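The Serra Film Society Awards: Frequently Asked Questions

Last updated Thu 4 April

Who votes?

Any member who paid dues before the end of March. There are 83 of us this year. You do not need to have seen everything, though we do ask that you stop voting for films on the strength of the poster. We can tell.

How does a film become eligible?

It has to have played at least one public screening in Serra during the calendar year. One screening is enough, even the 10 a.m. one with the fire drill. Streaming-only titles go in their own category, which was a compromise, and like most compromises it has annoyed both sides equally.

Why did Drirnau win Best Picture last year?

Because it got the most points. We have received a number of letters on this subject and have nothing further to add, except that the letter in verse was quite good.

How are the points counted?

You rank up to 32 films. Your first choice gets the most points and it goes down from there. Most people run out of opinions by number nine and that's fine. Leave the rest blank. Please don't rank the same film several times under its foreign titles.

Is there still an award for Best Ending?

Yes. Natalina Zanetti proposed dropping it, on the grounds that reading out the nominees spoils five movies in under a minute. The motion failed. The nominees will be read out quickly and you are welcome to hum.

What happened to Best Accent?

We don't talk about Best Accent.

Can I nominate my own film?

You can, and every year somebody does. It needs 3 signatures from members who aren't related to you. Marlene Beaudoin checks, and she has lived in this town a long time.

How long can acceptance speeches be?

Ninety seconds. After that the piano starts. After two minutes the pianist starts singing, and you'll want to be back in your seat by then.

Do winners get a statue?

They get the Buvden, a small brass object that is either a bird or a film reel. The sculptor has moved away and won't say.

Where do I send my ballot?

By mail to Box 1566, Serra, or through the slot at the Sterkness Theater box office. Put your name on the envelope and nowhere else. Ballots written on popcorn bags will be counted if legible and not too buttery.

Can I change my vote after I've sent it in? 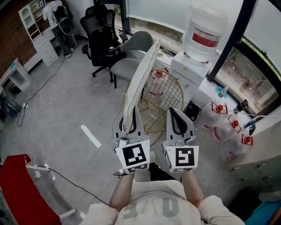
Only once, and only before the count begins. Send a second ballot marked "REPLACEMENT" and we'll tear up the first one. Having seen the winner and changed your mind is not grounds for a replacement, however strongly you feel about Drirnau.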